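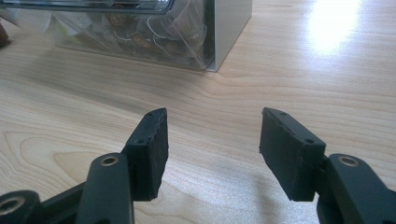 *Slide 1: light wood tabletop.*

Hello, Hiltham. I'm Azadeh Rahimi and I've been asked to talk about meetings, which I did not become a translator to attend.

- Pause for the laugh. If none, carry on briskly.
- Last July I went back through my calendar: 47 meetings, 3 decisions. One of the decisions was to meet more often.
- Read out the Kerance agenda. Slowly. Item four is "Agenda."
- Ask who has a meeting straight after this one. Look sorry for them.

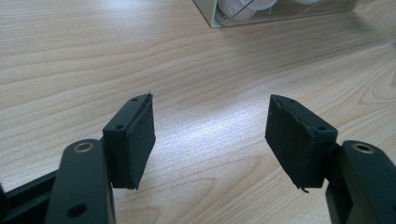

## What we tried at Nillanau

- Everyone writes one page first. Zohreh wrote a paragraph and we were finished by 9:20.
- No page, no meeting. (Nikola will object from the third row. Let him, he's earned it.)
- Standing up did not help. We got tired and still talked.
- Questions, then coffee. Don't offer to follow up.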